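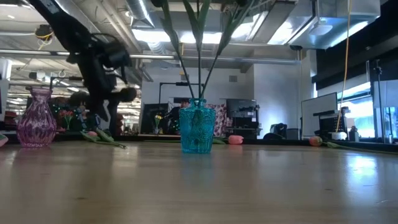

Pink tulips on the table, and the turquoise vase doing its bit.

10 February 2020

I have been meaning to write about the garden diary for weeks, and as it has rained since breakfast I have run out of excuses. It's a fat green notebook I bought in Hustum the spring we moved here, and I've written in it most evenings since, usually with a cup of tea going cold at my elbow. Last night I reached entry number 1013, which pleased me far more than it should have, and I sat up much too late reading the early ones.

Goodness, I was ambitious. In the first April I planned a pear tree, a pond, two kinds of bean and a path of old brick running down to the gate. The pear tree lasted until the first proper gale. The path did get made, though it took 343 bricks and most of a summer, and it still has a dip by the water butt where I got tired and stopped checking the level. I step over it now without thinking. Visitors don't, poor things.

What I enjoy most are the small entries, the ones I nearly didn't bother with. First frost. Blackbird on the shed again. Soup with the last of the leeks. There is a whole page about a walk up to Sorkinard in fog so thick that I ate my sandwiches facing what I took to be the view and was a wall. I had completely forgotten it, and reading it I could feel the damp getting in at my collar.

The bulbs come up again and again, of course. Every autumn I swear I'll be sensible, and every autumn I come home from the market at Plorier with another sack. The worst year was 60 crocuses and a tray of something unlabelled that came up as onions (rather good onions, mind you). This time I have put in a row of a late white tulip called Eder along the front wall, where it gets the sun after lunch, and I go out most mornings to see whether anything is showing. So far there are four green noses and a great many cat prints.

If you have ever thought of keeping a diary like this, do start, and don't wait for the first of the month or a nicer pen. I've missed whole fortnights and simply carried on underneath. Mine has seed packets stuck in it, and a bus ticket, and one page I can't read at all — I think I'd left it out on the bench overnight.

The rain seems to be easing off now, so I'm going to find my boots and have a look at the front wall before it gets dark. I'll let you know about the tulips.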